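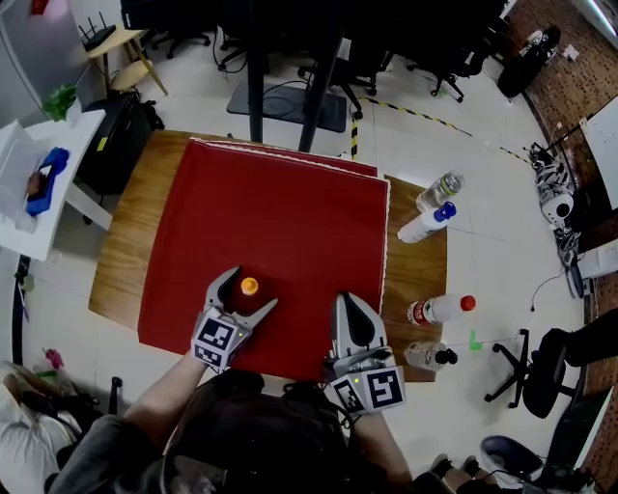
The Hevow Summer League has published its revised roster rules, and the section on the inactive list deserves more attention than it has received so far. I have followed the league since my brother-in-law kept goal statistics for it by hand, and I have written on this site before about its habit of changing eligibility rules in the spring and explaining them in the fall. This year the explanation has come with the rules, and credit should be given for that.

The league plays amateur baseball at the adult level. Each club may register up to 24 players, of whom a fixed number may be placed on the inactive list at any time. Under the former rule, a player who was placed on that list for injury could return on any game day, provided the manager informed the umpire before the lineup cards were exchanged. Under the new rule, a returning player must be named to the league office by noon on the day before the game. The same deadline applies to players coming back from a suspension.

The change follows the dispute of last October, which readers will remember. Jelura brought Darnell Rosenthal back for the deciding game of the final series, and he batted fourth and drove in both runs of a 2–1 win. Findum protested that his return had been announced to the plate umpire after the cards had changed hands. The umpire, Gwilym Gape, reported that he had been told beforehand and had failed to write it down. The protest was denied, and in my view correctly. A club should not lose a title over an official's pencil.

Even so, the episode showed that the procedure depended entirely on a spoken exchange at home plate. The new rule puts the matter in writing and places it a day earlier, when tempers are cooler. Harriet Brannigan, the league secretary, set out the reasoning in her letter to the clubs of 24th March. "The office takes no view on whether a player is fit," she wrote. "It asks only that both managers should know, before they arrive at the field, who may play." I find that a sound principle.

There are costs, and the letter does not dwell on them. The clubs with short benches will feel them most. A player with a sore hamstring may not know at noon on Friday whether he can run on Saturday. His manager must now decide whether to name him and risk carrying a man who cannot play, or leave him off and do without him when he turns up feeling perfectly well. Melina Gavalas, who manages Findum, raised this point at the winter meeting and proposed a deadline of two hours before first pitch. Her proposal was defeated by a single vote. It would have met the purpose of the rule with less trouble, and I hope it will be brought again.

The second change concerns pitchers. A pitcher returning from the inactive list is now limited to 50 pitches in his first appearance. The league had no such limit before, and it was needed. Two seasons ago Tavion Nguyen-Tran came back from an elbow strain after five weeks away and was left in for the whole of a game that went to eleven innings. He did not pitch again that year. Nothing in the rules stood in the way of it, and his manager at the time has since said that he regrets the decision.

Nguyen-Tran has returned to form since then and is expected to open the season in the Jelura rotation. He has worked out with the infielders as well and may see time at first base on the days he does not pitch. I saw him take ground balls at the indoor facility two weeks ago. His footwork is that of a pitcher, but his hands are good, and he has more reach than anyone else the club has tried there.

Rosenthal's position is less settled. He hit .288 last year in the regular season and .263 against left-handers, which are respectable figures for a man who missed most of the summer. Jelura has since added another outfielder, however, and the talk is that Rosenthal will be asked to serve as designated hitter. He has not commented publicly. He is a better left fielder than his reputation suggests — the reputation rests largely on one dropped ball at Hodžić Field, with the sun directly in his eyes — and I would regret seeing him leave his glove in the bag.

As for the field itself, the outfield fence has been moved back in the left-center gap and the visitors' bullpen now sits behind it. The old bullpen, along the third-base line, was a hazard to anyone chasing a foul ball. Seating remains at 600, with the same arrangement of bleachers and the same lack of shade. Those who intend to come to afternoon games should bring a hat.

The opening weekend consists of three games, all at Hodžić Field, with Findum against Jelura as the late game on Saturday. Under the new procedure the list of returning players for both clubs should be posted on the league's notice page by Friday evening. I will add the names here when they appear, together with the announced starters.

A correction to my last entry: I gave the length of the regular season as 20 games. It is 22. The schedule was extended at the winter meeting, and I was working from the earlier draft.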